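4. Fitting the Fanari under-counter heater

Read section 3 first if the wall box isn't in yet. Two people for steps 6 to 9, one for the rest.

Before you start

Check the carton. Heater, bracket pair, template, bag of screws (long and short, don't mix them), cable clip strip, wall control. Anything missing, ring the Grisenville depot and quote the number on the lid, not the one on the heater.

CAUTION: Power off at the consumer unit. Not just the wall switch. Test it's dead before touching the terminals.

Marking out

1. Tape the template to the underside of the worktop, arrow towards the room.

2. Slide it back until the rear edge is 89 mm from the wall or back panel. Less than that and the air intake chokes.

3. Check for joins, brackets and sink clips. Move the template sideways if anything fouls it. Never forwards.

4. Mark the four holes. Template off.

Note: stone and solid surface tops. Don't drill up into them. Use the side-fix kit (sold seperately) and go to section 5.

Where people will sit

Heater goes over the knee space, centred if you can. Stools or chairs, makes no odds, but push them right in and check nothing touches the grille. High-backed ones sometimes catch the worktop edge before they get that far, fine, leave them. Upholstered seats need the full 1,000 mm from the front of the grille whenever the heater is on high. On low they can stay where they are.

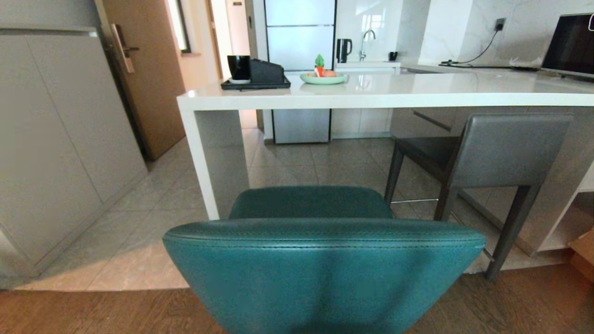 Zamfira Costache wrote in after the last edition to say the distance rule is all very well but her family never moves anything, so could the heater just be locked to low? Yes. Hold the down key on the wall control until the light blinks 3 times, same again to unlock. She also asked for the lock to survive a power cut. It does on controls made since May, older ones forget.

Hanging the heater

5. Drill the four pilot holes. Depth stop on the bit, please. Short screws only from here.

6. Fix both brackets, hooks facing the wall. Leave the screws a half turn loose.

7. Lift the heater up and back onto the rear hooks. Second person holds the front.

8. Swing the front up till it clicks. Both sides. Pull down gently to check.

9. Tighten the bracket screws. Hand tight, no impact driver.

CAUTION: If only one side clicks, take it down and start at step 6 again. Don't pack it out with card.

Wiring

10. Feed the cable along the clip strip to the wall box. No slack hanging in the knee space.

11. Connect as per the diagram inside the terminal cover. Fixed wiring must be done by a qualified electrician.

12. Cover on, power on. Run on low first. A slight smell on first use is normal, open a window.

Fault codes

E1, intake blocked. Check the rear gap, step 2.
E2, no signal from wall control. Reseat teh plug.
E4, overheated. Switch off, leave it to cool, clear the grille. If it comes back, stop using it.

Guide checked by Anum Usmani, 24 February 2024. Side-fix kit is in section 5.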